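Planning for Two Arms: A Conversation With Judit Veres on Equipment Budgets

Judit Veres directs capital planning at Krūmiņa, a company that furnishes and services extended-stay residences. For the past year her office has prepared the case for acquiring two-armed robots to move small furniture between rooms. She met with us on a Tuesday morning to discuss how the request was built, and in what order the money will be spent.

Simulated handling trials, small drawer cabinet, two-armed robot
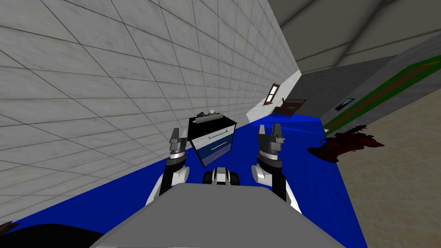
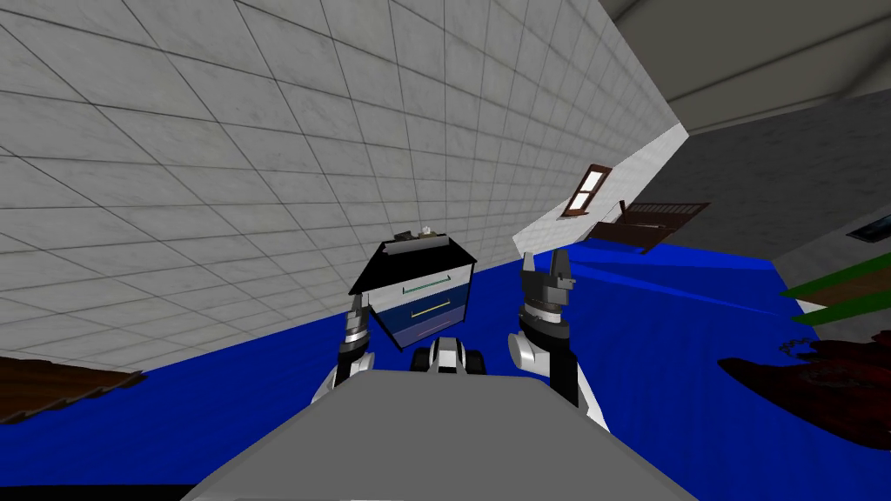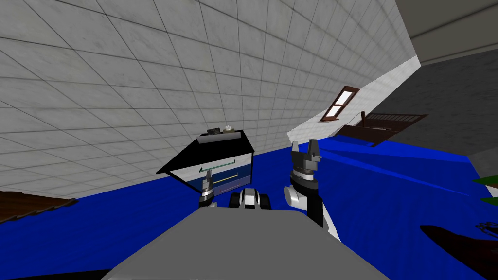 "The first line in our budget was simulation, and it was the line I had to defend most often," Ms. Veres said. "Department heads are accustomed to approving things that arrive on a truck."

The company set aside 845 hours of simulation time before requesting a single quotation for hardware. Ms. Veres credits the decision to Ezequiel Nieto, the operations engineer assigned to the project, who argued that the firm did not yet know which questions to put to a supplier. Reach, gripper opening and the width of the base all affect price, and the first draft of the specification left all three blank.

Two suppliers, Virner and Juvar, were later invited to respond. Their proposals were difficult to compare. Virner offered a purchase price with a separate service agreement, while Juvar proposed a lease that included replacement grippers and software updates. Ms. Veres asked both firms to restate their offers over the same term and to list consumable parts individually.

"A gripper pad is a small item until you multiply it across every building," she said. "I wanted that number on the first page."

The residences present their own difficulty. Krūmiņa manages 117 units, many of them in older properties with narrow halls and changes in flooring from one room to the next. Mr. Nieto's team surveyed 30 of the units in May and recorded door widths, thresholds and the weight of every movable item. The survey is now attached to the specification, and suppliers are expected to state which units their equipment could not serve.

Asked what had been left out of earlier budgets, Ms. Veres named training, floor repair and storage. Charging stations require a dedicated circuit in each building, and electrical work was initially carried under general maintenance. It has since been moved to the equipment request. "If the cost exists only because of the robot, it belongs with the robot," she said.

Staff time is treated the same way. Aranka Halász, who supervises the furnishing crews, has requested two paid days of instruction for each employee who will work alongside the machines. She also asked that crew sizes remain unchanged through the first year. Both requests were accepted.

"Ms. Halász was very clear that a crew cannot learn a new method while it is short of people," Ms. Veres said. "We had planned on savings in the first year. We took them out."

The current proposal calls for one leased machine, to be placed in a single building, with a review after six months. A purchase would be considered only after that review. Ms. Veres has asked for a written record of every item dropped, scraped or refused by the machine during the lease, together with the time each crew spent assisting it.

The request goes to the finance office next month. Quotations from both suppliers remain open until then.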